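Sirnard build FAQ

Same questions keep landing in the inbox so here they are in one place. Last touched in January, some of it will be out of date. Ask if it isn't here.

What is Sirnard?
A home robot that picks clothes up and puts them in a laundry basket. Wheeled base, one lift, two arms. Built in a shared workshop on Landgate, tested in a bedroom. Not a product. No kit for sale.

Who's building it?
Holger Åberg does the mechanics and wiring. Manaia Mudgway does the software and most of these answers.

What did it cost?
1,307 dollars so far, not counting tools we already had. Arm motors ate most of it. The wheels came off a dead office cart, free.

Can I get the files?
Yes. Frame drawings and the parts list are in the shared folder. Wiring diagram is older than the robot, go by the photos of the control box instead. Holger says he'll redraw it.

Why only clothes?
Cloth is forgiving. You can grab a shirt badly and nothing breaks. We tried cups first. Stopped trying cups.

What does the test setup look like?
Normal bedroom stuff. One item on the bed, basket on the floor at the foot of the job, robot starts back from the bed and has to find both. We tape the floor so things can go back where they were between runs.
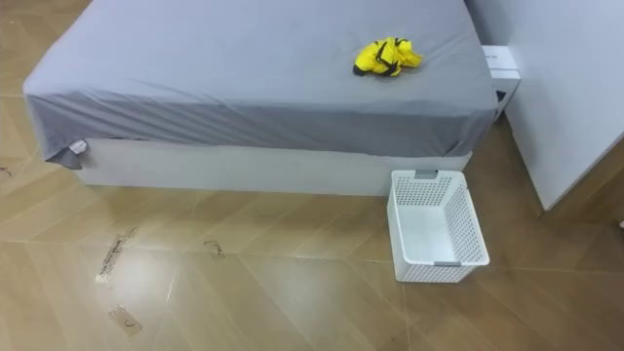

Bed test: yellow item on the gray sheet, empty basket on the floor.

How many runs have you done?
342 logged on the bed task. 300 of those with the old fingers, so dont read too much into the early numbers. New fingers have rubber pads and are a lot better at thin fabric.

What counts as a pass?
Item all the way in the basket, basket still upright. A sleeve over the rim is a fail. Manaia wanted to count those, got outvoted by Holger, one to one.

Does a shiny floor matter?
Yes, more than we expected. Reflections from ceiling lights confuse the depth reading. Turn down the exposure before you change anything else. A rug also works but then the small wheels catch on the edge.

Dark clothes on dark sheets?
Bad. Bright stuff on plain bedding is the easy case and we started there on purpose. Black socks on navy, forget it for now.

How long does the battery last?
Long enough for 15 runs, then it gets slow on the lift. Swap it there, don't wait for the cutoff. The cutoff drops the arms.

It drops the arms??
Yes. Keep hands and pets out from under. There's a red stop button on the back, wire yours before you wire anything else. Please.

Which motor driver boards?
The Kyriakidis ones, we had a box of them. Anything that takes the same voltage should be fine, but check the connector, ours is keyed the other way round from the drawing.

Can I come see it?
Evenings after 7, message first. Ring the bell marked Nurkerside, the workshop bell is broken.

Will it fold?
No.

Mine drives in circles, help
Left and right motor plugs swapped. If its not that, send the log file, the whole thing and not a screenshot of the last line.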